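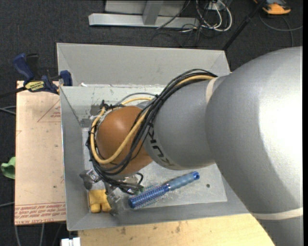
**How is the bore of a wooden double-reed instrument made conical?**

It is drilled in steps from both ends of the billet and then brought to its final taper with a long reamer turned at low speed.

Most of our visit to the Urkley workshop in Plostgate was spent on that one operation. Kerubo Mushi took us through it on September 20, 2018, with four of us from the Nillberg wind band present.

The workshop makes shawms and a small number of folk oboes. Billets are roughed out square, bored with a pilot hole and put back on the rack to season. The rack has 30 slots per shelf. A treble shawm billet is cut to over 600 mm and trimmed after turning.

The reamers are ground in house from tool steel. Each is stamped with a pattern number; the one in use that morning was 996, a treble pattern with a single cutting edge. Kerubo clears the swarf every few millimetres of travel. If it packs, the wood heats and the bore can check near the narrow end.

Finger holes are drilled undersize on an indexing jig and undercut by hand with a small conical burr. Undercutting raises the note slightly and evens out the response between registers. Edivaldo Lopes does the tuning with one fixed reed and a meter, then repeats it with two others. He rejects a body if the low notes need a different reed from the high ones.

Reeds are made upstairs. The cane is gouged, shaped, folded and tied to a brass staple 62 mm long. Oleksandra Sirko asked whether plastic reeds could be used. They can - the workshop supplies them for outdoor playing - but the staple has to be shortened and the top notes are less stable.

We were able to try two finished trebles and an unvarnished tenor. The tenor was flat on the second finger hole and was already marked for correction.

Visits are by arrangement. The stairs to the reed room are steep and there is no lift. The next one for band members is in June; names to Neema Nyaga.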